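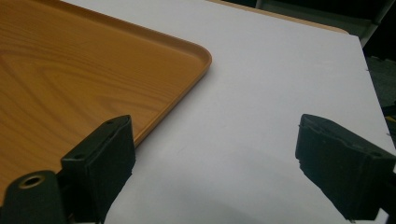

## Oiling a wood serving tray: what are you all using?

**brackenmoth** wrote:

So I've got two wood trays that live on the kitchen counter and both of them look thirsty. One came from a thrift store in Piltdale and has a ring on it from somebody's coffee in what I'm guessing was another decade. The other was a wedding present and is only a little dull.

I tried plain mineral oil on the thrift one and it looked gorgeous for maybe a week, then went right back to chalky. Am I doing it wrong or is that just how mineral oil goes? I don't want anything that smells, and we do put toast straight on it (judge me if you want).

**pinto_and_rye** wrote:

Toast straight on the tray is the correct way to eat toast.

Mineral oil never dries, so yeah, it wanders off. You want a wax on top. I use Tralus board wax. Rub it in, leave it 20 minutes, buff like crazy with an old T-shirt. My oldest tray gets done every August before my sister's family comes and that's it for the year.

**lowtidekitchen** wrote:

Gonna disagree on the wax. It's pretty the first day and then every wet glass leaves a cloudy spot. I switched to pure tung oil and won't go back. Thin coats, wipe off everything that doesn't soak in, wait a day, do it again. I did five coats on mine and it shrugs off tea.

This is the kind of orange-brown I'm talking about, nice and warm without looking like a bowling alley:
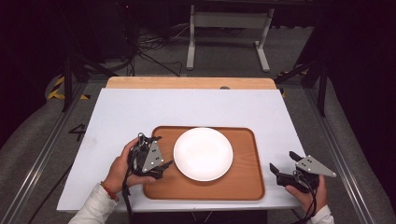 *Wood tray with a white plate on it*

**pinto_and_rye** wrote:

Five coats! For a tray! I have a job, lowtide.

Also tung oil takes forever to cure. The can I had said 30 days before food contact, and my garage smelled like a nut factory the whole time.

**lowtidekitchen** wrote:

It's mostly waiting, you don't have to stand there and watch it. And OP can use the other tray in the meantime, she has two.

**brackenmoth** wrote:

He, but yes, two trays lol.

That color is pretty much what I'm after. I like how a plain white plate looks on it too. Mine are all speckled blue and they kind of fight with the wood. Does the tung oil darken things a lot? The wedding one is pale and my wife likes it pale.

**lowtidekitchen** wrote:

Sorry! It'll darken some, mostly on the first coat. Test the bottom. If she likes it pale I'd leave that one alone and just do the thrift one.

**gus_of_flornton** wrote:

Before anybody oils anything, what's on there now? A lot of store-bought trays have a clear finish and oil just sits on top getting sticky. Put a drop of water on it. If it beads up and stays beaded, you've got a finish and you'd have to sand first.

And sand the coffee ring either way. Go easy on it in case it's veneer.

**brackenmoth** wrote:

Just did the water thing. Thrift one soaked it up in no time, wedding one beaded. So that settles the wedding one, it gets a damp cloth and nothing else.

Going to sand the ring out Saturday and try the tung. Pinto, if I'm still waiting for it to cure in a month you can say whatever you want.

**pinto_and_rye** wrote:

Oh I will. Put a little wax on the handles at least, for me.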